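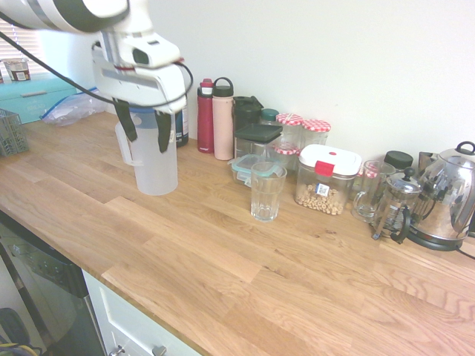

Gripper budget, 22 July 2026

Current pads hold the pitcher by the rim, clear of the counter. Bavley quotes 219 per spare set; Prukero wants 200 but ships in November. I lean Bavley, two sets. 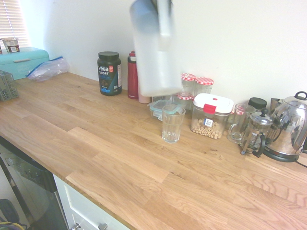 Arm over the back row, by the jar cluster.

Wai-kit Tseng asked again for a second fixed camera. Cap for the quarter is 1,000, so it waits – pads first, then cable ties and a floor tray for the loose runs by the dishwasher.
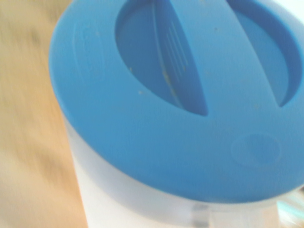

The wrist camera is the other open line. Surkstead lists a lens kit with 4 mounts, no price yet. Want to see how it renders the ribbing in the blue lid's recess before I commit. Emailed them for a loaner.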